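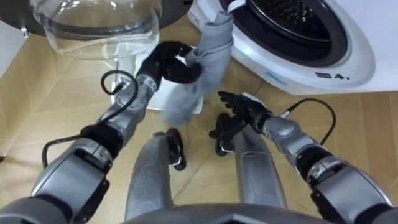
White front-loading washer, door open.

Support > Embroidered Goods > Disent Custom Bags > Solved tickets

Red thread color running onto white panel after wash — Drumside stick bags

Status: Solved
Opened: 12/16/25
Product: Drumside stick bag, white front panel, band name and player name
Thread: Higuchi polyester, dark red
Customer: Hellwood marching band

Customer message

We ordered nearly 100 stick bags from you in July with our name across the front in dark red. They were handed out at band camp and have been used all season. After the last parade some families washed the bags at home, and four of them came back with a pink stain around the letters. The rest look fine. The lettering itself still looks dark red and none of the stitches are loose. Is this the thread, and can the pink be taken out? We have a winter concert coming up and would like to use the bags for it.

Reply from support

Thank you for writing. Please don't put the four bags in a dryer. Heat makes a stain like this harder to get out. If they have already been dried, let us know which ones.

Please also send the following:
- the wash temperature used for each bag, if the families remember it
- what else was in the load
- the detergent, and whether any bleach or stain remover went in
- whether the pink is only next to the letters or also on the back of the panel

Customer message

I asked around. Two were washed warm and two were washed hot. All of them went in with other laundry. One family used a stain spray on the front because of mud. No bleach that anyone will admit to. None were in the dryer, they were hung up. The pink is on the front and the back. It is heaviest on the inside, where you can see the soft white sheet behind the stitching.

Log — internal

Pulled the order. Design file is the single-color version, 3,845 stitches for the band name. Player names run separately from the same cone color.

Thread lot checked against the shelf. The lot is the same for the whole order, so a bad lot should show on far more than four bags. Not ruled out yet.

Stitched the band name on a spare white panel from the same lot. Washed cold, no color. Washed warm, no color. Washed hot with a color-catcher sheet, no color on the panel or on the sheet.

Went back to the order notes. A small group of bags was added late, after names came in from new members. On those the player name was done on the second machine. The bobbin entry for that run says red, not white. The red bobbin on that machine is a cotton blend we keep for patches and it is not meant for washable goods.

Stitched a player name with the same bobbin and washed it warm. Pink on the back, and a lighter pink on the front around the name. This matches what the customer reports.

Asked the customer which names are on the four bags. All four are on the late list.

Reply from support

We found the cause. The red top thread is fine. The bobbin thread under the player names on your late additions was the wrong kind and it let go of its color in the wash. That was our mistake, and we will replace those bags at no charge.

You are welcome to try to clean the old ones in the meantime. Soak the bag in cold water with a little oxygen-type brightener, using the amount on the package. Change the water when it turns pink and soak again. Do not scrub across the letters — it fuzzes the thread. Hang to dry. Our test piece came back close to white on the front, but the inside still had a tint.

Other bags from the late list that haven't been washed should be kept out of the laundry. Wipe them with a damp cloth and send us the names, and we will remake those too. Bags from the main order can be washed cold as usual, turned inside out, with the zipper closed.

Customer message

List of names sent. The soak worked well enough on three of them that the kids will carry them at the concert. The last one still shows. Please use the same spelling as the first time except for the one I marked.

Log — internal

Remakes entered with white bobbin. Spelling change confirmed on the proof. Patch bobbins moved to their own drawer and labeled. Customer has the tracking number. Closing.

Related tickets
Lettering puckers on nylon cinch sacks
Thread chart color does not match school color
Adding a name to a bag already delivered
Backing sheet scratches inside garment bag
Zipper pull missing on Drumside mallet case

This site uses cookies to remember your login and saved designs. Accept / Manage settings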